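Goder open afternoon – notes from the Vornville visit

By Mirjam Brouwer
May 30, 2025
14 comments | 51 shares

We use cookies to remember your settings and count visits. Accept / Manage

Train was late, so I missed the welcome and most of the coffee. Typing this up on the way home before I forget it all, sorry for the state of it.

Goder is a small outfit, two floors over a print shop in Vornville. They write control software for cheap arms. The arms themselves are bought as kits or printed, whatever's going, and they don't much care about them. What they care about is the loop: joint positions in, camera picture in, next positions out, and everything logged so that when it goes wrong you can see where. I went because we have the same problem at work on a bigger machine and our logs are rubbish.

Ah-rin Kwon did the tour. She runs the software side and talks fast, which suited me. Eight of us squeezed in, mostly people from Trelum plus a couple of students who asked better questions than we did.

First stop was calibration. Every servo on the arm has its own idea of where the middle is, so before anything else you move each joint by hand through its full range and the software stores the lowest and highest reading. Boring job. Skip it, or do it sloppy, and your nice trained policy reaches a finger's width to the left of everything. Ah-rin said most of the "bad model" reports they get are really bad calibration files, and often it's the right file loaded for the wrong arm. They now stamp the arm's ID in the file and the program refuses to start if the two don't match. Writing that one down for Monday.

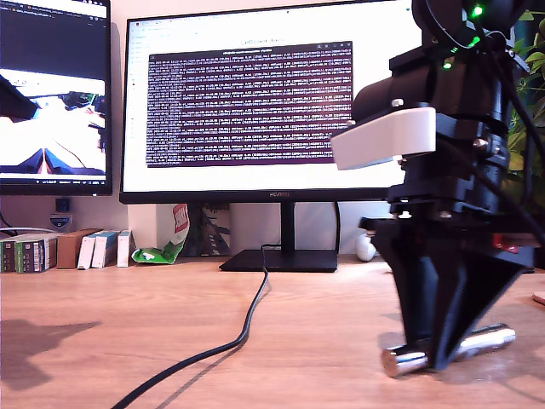
Logging was what I'd come for. Their tool is called Xaba and it does very little, which I liked. It prints positions as they come off the bus and writes the same rows to disk with a time stamp, and that's your lot. The terminal on the middle screen was packed with small white text on dark purple, a browser page behind it, and a camera view running on the screen to the left so you can compare what the arm thinks with what the lens got. Small thing but we keep those on seperate machines at our place and it's daft. You end up shouting numbers across the room.

The servos on the bus take a raw target and just go there, as hard as they're allowed. So Xaba puts a limit on how far any joint may be asked to move in one step. Ask for more and it gets clipped, and a flag goes in the log. Somebody from Trelum wanted to know if that made the motion laggy. Yes, a bit, on fast reaches. She'd rather have it laggy. The clip flag has turned out more useful than the clip – a run with lots of flags is nearly always a run where the policy is confused, so they sort by it when looking for episodes to throw out.

Then timing. This was the best bit and I only got half of it down. The camera picture and the joint reading don't arrive together. If you pair each picture with whichever reading came last, the arm in the data is always slightly ahead or behind the arm in the picture, and a model will happily learn that. Goder keeps both streams with their own stamps and lines them up afterwards. Sounds obvious. We don't do it. She showed one recording, 1724 rows, plotted before and after lining up, and the wobble at the moment of grasp mostly went away. One recording, mind. I asked for more and she said come back when they've done the write-up.

Small shiny metal parts are the thing they moan about most. Reflections shift as the gripper comes in and the picture changes a lot while the part hasn't gone anywhere. They've been trying a lower exposure, fixed, auto switched off. No numbers on that yet, and I didn't get a straight answer on how many demonstrations they record per task. A student said 1000 and Ah-rin laughed, so fewer.

Bits I didn't get time for: the planner (they hardly use one, straight from policy to joints with the limits in between), the simulator upstairs, and a thing where a failed run gets replayed from the log at half speed with the gripper open. Would've liked to see that last one. The queue was long and my train wasn't going to wait.

Moans: no lift, room too warm, and the handout had last year's install steps on it, so check the version before you copy anything. Sandwiches fine.

For our own lot – arm ID in the calibration file, clip flags in the log, two sets of time stamps. First two are an afternoon's work I reckon. The third means touching the recorder and I'm not starting that before the end of June.

There's another open afternoon planned for the autumn, date not fixed. They cap the numbers so ask early, and get their for the start if you want the coffee.

14 comments
Get new posts by email. Sign up to the newsletter. You can unsubscribe at any time.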